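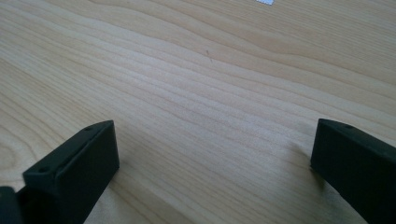

Department of Information Systems, Cidton

Figure 4. Light wood-grain tabletop and two dark gripper fingers.

4. Keeping and losing keys in a shared ledger

4.1 What we wanted to know

Most of the writing on shared ledgers has been about the ledger itself: how the copies agree with one another, how fast new entries can be added, and how much it all costs to run. We have read a great deal of that work with pleasure and have leaned on it in the earlier sections. What we found much harder to come by was any patient account of what happens at the other end, where a person in a small office has to sign an entry with a private key and then put that key somewhere sensible until the next time. A ledger in which every entry is signed is only as useful as the signing is easy, and we had a feeling, from our own clumsy early attempts, that the signing was not very easy at all.

The present section therefore leaves the question of agreement between nodes to one side and looks at key handling in the Zandmont trial. The trial used Moura, the permissioned ledger described in Section 3, to record the handover of goods between small suppliers and the wholesalers who bought from them. Each handover needed two signatures, one from each party, before it counted as complete. There were no coins or tokens involved, and no payment passed through the system, so a lost key could not cost anybody money directly. It could, however, hold up a delivery note for days, and in a trade that still runs largely on trust and early mornings, that was quite enough to make people care.

4.2 Taking part

We invited 60 firms, and 59 stayed with us to the end of the trial. The one that left was bought by a larger company in July and moved over to its new owner's stock system, and we have removed its entries from everything that follows. The firms were small by any measure. In many of them the person who signed the handovers was also the person who answered the phone and locked up at night, and several told us that they had been chosen for the job simply by standing nearest to the computer when it arrived.

Every firm was given the same short training visit. Gavin Imrie led the visits and wrote the printed guide that was left behind afterward, which explained how to create a key, how to make a spare copy, and whom to call if both were lost. We had planned to revise the guide halfway through, once we saw which parts confused people, but decided against it – a change in the middle would have made the two halves of the trial hard to compare, and we would have been left wondering ever after which guide had done what.

Firms were free to choose among three ways of storing a key. The first was a file on an office computer, locked with a passphrase. The second was a small hardware device that had to be plugged in for each signature. The third was what we called the shared arrangement, in which the key was split into parts held by the firm, by a partner firm of its own choosing, and by Prulard, the company that hosted the trial's help desk. Any two of the three parts were enough to rebuild the key. A firm could change its mind whenever it liked, and we asked only that it let the help desk know.

4.3 How the records were read

We drew on two kinds of material. The ledger held 3,128 completed handovers, each with the time at which the first and second signatures were added, and from these we could see where a handover had waited an unusually long while for its second signature. The help desk log held almost 200 requests, written down in the words of whoever took the call. Two of us read the log separately, sorted each request by its main cause, and then met to talk through the ones we had placed differently. Most of these disagreements were over calls that began as one problem and became another on the way, such as a forgotten passphrase that led to an update that led to a missing file. In such cases we kept the cause that the caller had first complained of.

A word of caution is needed about the log. It contains only the troubles that people thought worth a phone call, and we know from our closing interviews that many smaller troubles were settled by asking a colleague, or by going to make coffee and trying again. The log should be read as a record of the moments when patience ran out.

4.4 What we found

The largest group of requests had to do with passphrases. This will surprise few readers, though we were taken aback by how often the passphrase had been written down carefully and then stored on the very computer that it was meant to unlock. The guide warned against this on its second page. In the interviews, signers remembered the warning perfectly well and explained, quite reasonably, that they had needed the note close at hand on busy mornings and had meant to move it later.

Hardware devices brought fewer calls, but the calls they did bring tended to be long ones. A device could be left in a coat, or in a van, or at home, and in the meantime nothing could be signed. Several firms got around this by leaving the device plugged in all day, which made signing quick and pleasant and undid a good part of the protection it was supposed to give. We did not scold anyone for it. The design had asked for two things at once, speed and separation, and the signers had picked the one their customers could see.

The shared arrangement was the least popular at the start and gained ground slowly. Its main attraction, according to those who moved to it, was that losing a key stopped being an emergency. One signer compared it to leaving a spare door key with a neighbor. Its main drawback was the choice of partner firm, which some found awkward because it meant asking a favor of a business that might also be a rival. A few firms solved this by choosing a partner in a wholly different trade – a bakery paired with a print shop, for instance – and these pairings caused no trouble that we know of.

Long waits for a second signature were only loosely tied to lost keys. When we followed up the slowest handovers, the usual reason was that the receiving firm preferred to unpack and check a delivery before signing for it, as it had always done on paper. We take up this point again in Section 5, where we look at the case for adding a provisional signature to the Moura handover form.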